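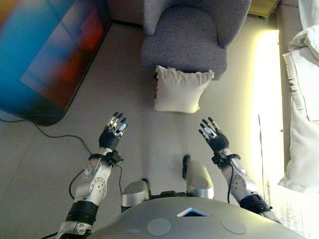

Pruretti room — cushion and armchair, fitting notes

Cushion on the floor in front of the chair. Gray chair, white cushion, gray floor. Wanted to see the two together at floor level before deciding anything on the seat, and the first thing is that the white is very white next to that gray. More than it was on the bench. Bench lamps are yellow, we know this, we keep forgetting it.

Strong daylight on the window side. Good for checking fabric, bad for checking white. Bedding on that side is white too, so the cushion has something to match, in theory. Need to hold the cushion cover right up against the bedding and look. Did not do it yet. Do it before the next cover gets cut, not after.

Chair is the Flustorard, the low one. Cushion cover is our second sew-up in the Chantharasri cloth. Inner pad from Miker, 500 g fill. The spec sheet for the room just says "light accent cushion, one, armchair" so there's plenty of rope to hang ourselves with.

Things to settle this round:
- size. Does it eat the seat or sit in it
- edge. Ruffle is going limp
- white or off white, and who is calling it which
- where it lives when somebody is sitting in the chair

Size first. The seat is deep and the back comes round it in a curve, so a square cushion has no flat wall to lean on. Corners hit the curve and the middle stays off it. With a fat pad it stands up like a sign. With a thin pad it slumps and you lose it. I pushed the pad around inside the cover until there was less in the top corners and it went in better. That's a cheat, it'll migrate back. Better answer is probably a softer pad, same cover. Ask Miker if they do the same square with less fill. Their list stops at 500 going down as far as I can tell but the list is from July.

Do NOT go to a smaller cover. Tried that with the paper template, looked like a napkin.

Edge. Cover was pressed before it came over and is already crumpled along one side. Some of that is the bag it traveled in. Some is me. But the edge has no body, it follows whatever the pad does. Options, cheapest first: topstitch closer to the seam, 8 mm in place of what we have. Or a light interfacing strip inside the edge. Or drop the ruffled look and do a plain knife edge, which I'd like less but which survives washing. Wash test result on sample one was 17 mm lost on the width, nothing much on the length, so the cloth needs a pre-wash whatever we do. Put that on the cutting ticket in big letters. It was on the last ticket in small letters. 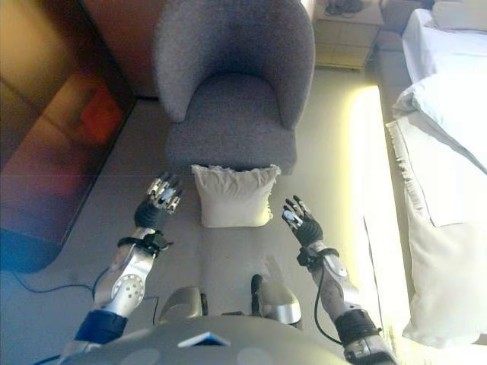

Entry by: soft goods bench, main notebook
Nov 15, 2018

Same chair, same cushion, second look. Chair fabric reads more gray-lavender to me now. Nubby, muted. I had it down as plain mid gray on the swatch card and that's wrong, card needs a new line. The lavender matters becuase a cold white pulls it out and a warm white kills it. Personally I'd go for the warm. The Chantharasri cloth comes in both and the labels on the bolts are no help, one says "natural" and one says "soft natural". Writing OFF-WHITE on masking tape and sticking it on ours, please leave the tape on.

Texture is the other thing. The chair has that fine bobbly surface and the cushion is different by comparison. I thought that would be a problem and wanted to go hunting for a slubby cloth. Now I don't think so. Smooth on nubby is fine. If both were nubby you'd get two things fighting for the same job. Cross the slub cloth off the order list, saves a bit of money too.

Shape of the back: flares out at both top corners, little low wings. These are nice to look at and a pain to plan for. If anyone gets the idea of a throw over the back (it was in the first mood sheet) it'll ride up on the wings and slide down the middle. I'd say no throw. Or throw on the bed, where there's already plenty of white to break up.

Where does the cushion go when you sit down. Real answer is the floor, in front of the chair or next to it, because that's where everyones cushion goes. So it has to cope with being on the floor. Meaning:

1. Removable cover, zip on the bottom seam, not the back. Back zip ends up as front zip half the time.
2. Cover washes at home. See shrinkage above. Pre-wash!!
3. Plain underside, same cloth, no felt, no contrast. It'll get put back any way up.
4. Spare cover in the drawer. Cloth needed for one cover incl. seams, cut from 70 cm width, works out fine if the ruffle strip is cut along the selvage. Tight but fine.

Walk path: a cushion left right in front of the chair is in the way of anyone getting from the screen side to the bed side. White on pale gray, so not something you'd miss in daylight. Evening maybe. Pull the chair a hand's width toward the wall and it gets easier. Need to check the skirting first, and whether the back marks the paint when someone drops into it. Put a strip of tape on the wall at the right height and look at it next visit.

Seat cushion on the chair itself: leave alone. Deep enough. Somebody wrote "add topper?" in the margin two pages back. No topper. It'd lift you up past the point where the sides are any use as armrests.

Lint. White cover plus nubby gray chair equals gray fluff on white cover. Haven't tested. Quick way: rub an offcut on the seat fifty times and look at it under the bench magnifier. If it's bad then the warm off-white hides it a little and that decides the color for us.

To do before next fitting
- tape label on the bolt (off-white)
- offcut rub test, keep the offcut in the sleeve at the back of this book
- cover next to the bedding in daylight, then again with the lamp
- Miker, softer pad, same square. If no, we open the one we have and take some out by hand, wear a mask this time
- fix swatch card, chair = gray-lavender
- edge sample, 8 mm topstitch, one side only, other side as is so we can compare on the same piece
- bring the steamer. Not the iron, the steamer
- return the long tape measure to the Pruretti box, it's in my apron

Open question still: one cushion or two. Spec says one. I think one.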